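Keeping a Two-Arm Bench Cell in Good Order

Workshop Tips > Machines > Upkeep
By Bimla Singhal

We run a pair of small arms with two-finger grippers at the Khurana workshop. They reach over a wooden table and a black floor mat, and most of the trouble they have given us came from dirt, cables and loose screws. These are the jobs we do and the order we do them in. The whole round takes 15 minutes once you know it. 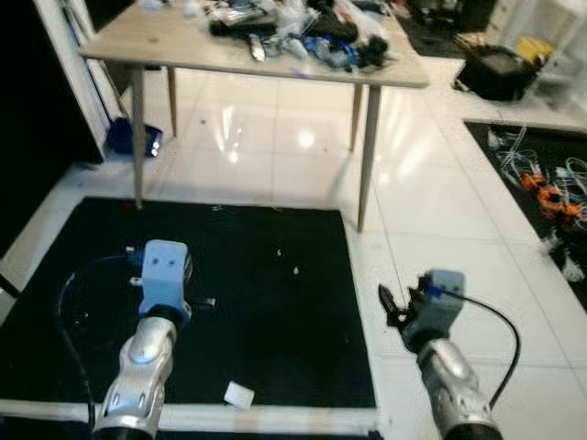
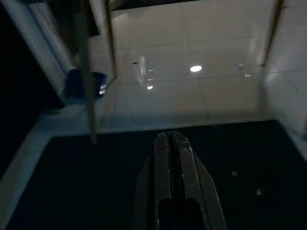
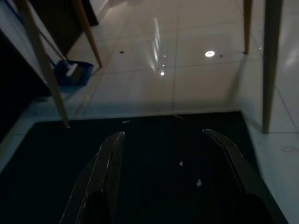
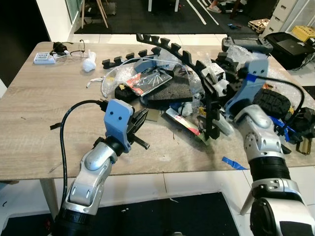 First and last pictures: both arms. Second and third: gripper fingers close up, with pale specks on the dark surface behind them.

Before you start

Park both arms where you can reach the grippers without leaning over anything. Stop the program, then switch off at the supply. Our arms sag when the power goes, so one person holds the forearm while the other works the switch. If you are alone, lower each arm onto a folded towel first.

You will need a lint-free cloth, isopropyl alcohol, a soft paintbrush, a hex key set, a flashlight and a roll of masking tape. Keep the hex keys in their holder. A worn key will round off a small screw very quickly.

Mat and floor

Brush the mat toward you and pick up the crumbs with a damp cloth. Little pale bits of plastic and paper show up well on black, and the wrist cameras see them too. We spent most of a morning in November on a pick that kept going to the wrong spot, and the fix was a clean mat.

Do not use a spray polish on mats or on the tiles near them. It makes the mat slide. Glossy tile also throws back the ceiling lights, so if a camera is having a hard time, try turning off the nearest light before you touch any settings.

Check that the mat is still square to the table. We put a strip of tape on the floor at two corners and line it up by eye.

Fingers

Wipe each finger with alcohol, inner face first. Let it dry before closing the gripper. Light scratches and scuffs on the outside do no harm and can be left. What matters is the inside face and the tip.

Close the fingers slowly by hand and hold the flashlight behind them. The gap should look the same from top to bottom. If it widens at one end, loosen the finger screws half a turn, press the fingers together and tighten again, going from one screw to the other. If that does not cure it, the finger is bent and should be swapped. Change fingers as a pair.

We replace ours at 2,000 cycles on rough parts and leave them longer on soft packaging. Write the count on a card by the switch. Deepak Mittal used to keep it on his phone, which was fine until he went on leave.

Gripper mounts

Look for cracks around the screw holes. Ours are a light blue, and a crack shows as a thin white line. Put a key in each screw and see if it moves. It should be snug, no more. Overtightening is what splits a mount.

Tape on a mount is all right for a while, but peel it back now and then and check underneath. Replace it when the edges curl. Adhesive left behind comes off with alcohol and a fingernail.

Cables

Each gripper cable should make one easy loop, long enough for the wrist to turn all the way in both directions. With the power off, move the arm by hand to its farthest reach and watch the plug. If the plug tilts, the loop is too short. If the cable drags across the table, it is too long and will hook on something.

Run your fingers down the cable and feel for flat spots. Most wear is in the first hand's width from the plug. Seat the plug again every 14 days even if it looks fine.

Tie cables with hook-and-loop strips. Zip ties get pulled too tight, and the cut ends scratch.

Sleeves and joints

Rubber sleeves collect dust in the ribs. Use the dry brush and work around the arm, then bend the joint and do the part that was folded. No alcohol on rubber. The polished metal only needs a dry cloth. Keep cloth threads out of the slots.

The table

Sort what is on the table before running anything new. Bubble wrap and thin clear plastic are the worst for getting caught, and a light white cable is easy to lose in them. Long curved pieces such as toothed rail can spring when let go, so give them room or move them to the floor. Glasses, plugs and power strips belong at the back corner or off the table altogether.

Check the table legs while you are down there. A table that has moved even slightly will put every saved position out. At our Zitmont site they screwed the legs to the floor. We have not gone that far.

Switching back on

Clear hands and tools away, power up and let both arms home one at a time. Run five slow open-and-close moves on each gripper with nothing in it. Listen for clicking. A click on closing is usually a loose finger screw. A click on opening has, for us, been the cable plug.

Then run one real pick at low speed, with a hand near the stop button, before going back to normal speed.

Filed under: bench machines, cleaning, cables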